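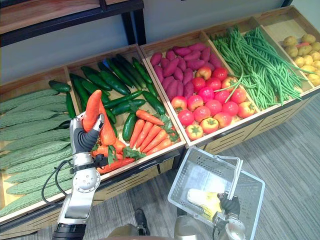

Carrot in hand, bitter melons behind.

April 9, 2023

So I've been doing this thing since February where I only buy vegetables for the meals I've already decided to cook, and I promised a few of you I'd write up how it was going. Mostly fine! A bit boring in places. I have eaten a frankly silly amount of soup.

It started because I cleared out the bottom drawer of the fridge one evening and found half a cabbage, three bags of salad that had turned to pond, and a swede I have no memory of buying. I'm one person. I live in a flat in Ullcombe with a kitchen you can cross in two steps, and I was shopping as if I had a family of six and a barn. My mum shopped like that and she really did have a houseful, so I suppose I just copied the trolley.

The plan was simple enough. Pick four suppers, write down what goes in them, buy that and nothing else, then eat whatever's left over on the other nights. I used the back of an old calendar for the list so I couldn't lose it (I lost it twice, it was behind the toaster both times).

The first fortnight I cheated all over the place. I'd go in for onions and leeks and come home with a pineapple. Pineapples are my downfall, I always think I'm going to be the sort of person who cuts one up for breakfast, and then it sits on the side looking at me until it goes soft underneath. 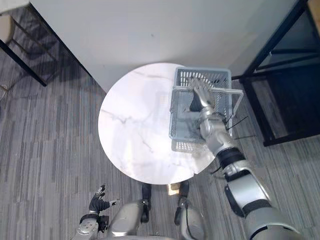

What helped in the end was going on the early bus to Cuvbridge and getting the whole lot done in one go, with a return bus I had to catch. If you've got 9 minutes left and a list in your hand you don't dither in front of the pineapples. You grab your leeks and run. I also eat before I go now, which everyone's grandmother has been saying for ever and I was too proud to listen.

The other thing is that I've got fussy about carrots. I used to buy the big bags and end up with bendy ones by the end of the week. Now I buy them one at a time, like a lunatic, and take off any green tops as soon as I'm home so they don't go limp. They go in a box with a damp tea towel over them. Annick Lacroix, who used to live downstairs from me, kept hers in a bucket of sand on the balcony all winter and swore by it. I haven't got a balcony, and I'm not having sand in the hall, but hers were lovely and crisp well into the new year so do try it if you've the room.

Anyway, soup. I've settled on one I make nearly every week. Two leeks, four carrots, a potato, a good spoonful of butter, and a stock cube if I'm being lazy (I'm being lazy). Sweat the leeks slowly with the lid on, and I mean slowly, go and hang the washing out. Then everything else in with enough water to cover it, and leave it until the carrots squash against the side of the pan. I don't blend it any more. I did for years and then the blender died and I found I like the lumps.
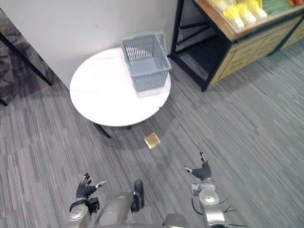
Yannick Huet left a comment on my last post asking whether you can put bitter melon in a soup like this. I had to go away and look into it, having never cooked one in my life! From what I can gather you slice it in half, scrape out the seeds and the white fluff, salt it for a bit and rinse it, and that takes the edge off. I tried it in a stir-fry with egg first, since that seemed to be the beginner's way in. It was still very bitter. I had seconds, though, and I keep thinking about it, so maybe I'm a convert. I wouldn't put it in with the leeks. If anyone has done it and lived, tell me.

Things that didn't work: freezing cooked potatoes (grainy, horrible), pretending I like celery, and the week I decided to do it all from a recipe book with Guillot on the spine that I'd picked up in the charity shop. Every supper in it needed half a bunch of something, and by the end I had six half bunches and no plan. Lovely pictures of pears in it. It's gone back to the charity shop.

I did try to work out what I was saving and gave up, because prices keep going up and I kept losing receipts. The bin is a lot lighter, I can tell you that. I'm down to one little caddy bag a week and most of that is peel and teabags.

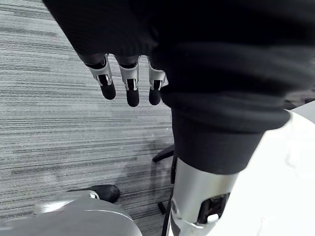 Next I want to get better at greens. Spring ones are coming in and I only know how to do them one way, which is boiled until they apologise. I've been told to shred them really thin and fry them hot with garlic, two minutes at most, and a squeeze of lemon at the end. Does kale count? I've never got on with kale. It squeaks.

I'll also be having another go at the freezer, which is currently peas, one mystery tub and a great deal of ice. The tub might be the soup from February. It might be custard. I'm going to take it out tonight and have whichever one it is for tea tomorrow.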